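Grutholm tracker notes: the gallery

Pictures from the spring we rewrote the pose software for the hand-held grippers, posted in the order I found them, which for once is also the order they are useful in. There is one so far.
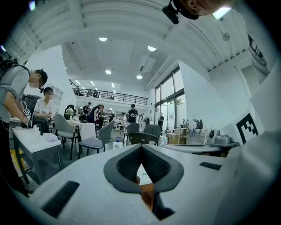 Meifang Yuan wrote in to ask why we bother with printed markers at all when visual odometry has been good enough for years, and whether we had simply not updated since she left.

We had updated. We updated in March, twice, and the second time was to undo the first. Odometry is very good at telling you how far the gripper has moved since a moment ago and rather vague on where it was to begin with. A black-and-white square on a white panel has no such doubts. The current build takes the short-term motion from odometry and lets a marker correct it whenever one can be read cleanly.

The word "cleanly" took Igor Vaněk most of a month. A fisheye lens bends everything near its rim, ceiling beams and markers included, and the old detector looked for squares with straight sides. Out at the edge there are no straight sides. It would either miss the marker or, on a bad day, find it and report that the gripper was standing on its head.

Igor's first fix was to flatten the whole picture before looking for anything. It worked nicely and ran at the speed of a parish newsletter. His second was to look for dark blobs in the bent picture, then flatten only the patch around each one. That is the one we kept. It lives in a file still named igor_try_2, and by now too many other files depend on it for anyone to be brave.

A few notes for those who use the build:

Markers that are only partly in view are now thrown away. The previous version guessed the missing corners, with great confidence.

A marker on a curved-looking panel is treated as flat, as long as the panel is flat in life. Please don't stick them round pillars. Zhuoran Yan has tried, and the planner drew a path through the pillar.

The finger pads and the white housing are masked out before tracking starts. They sit in the same place in every picture, and the old odometry took this as proof that the gripper never moved. It held to this view for an entire afternoon of recordings.

People are not masked by default. A room with several people wandering about in it has a fair amount of motion that has nothing to do with the hand, and the tracker is meant to outvote them. If it loses the vote, turn on the people mask and accept that everything gets slower.

Windows are still a nuisance. Bright daylight down one side pulls the exposure about, and features on the dim side come and go with it. Yutong Kang's patch locks the exposure for the length of a take. It is off by default until she and Igor agree on what the setting should be called.

The replay tool, Keltevix, will now open a take of 4000 pictures without falling over. It used to manage 300 and then sulk. Drag the bar at the bottom to step through, press M to show which markers were used, and press M again to hide them when you see how few it was. Known fault: take 2512 opens upside down in Keltevix and the right way up in everything else. We have left the ticket open out of respect.

Corrections to Igor, complaints to me, and requests for a better file name to the shared list, where they will be kept with the others.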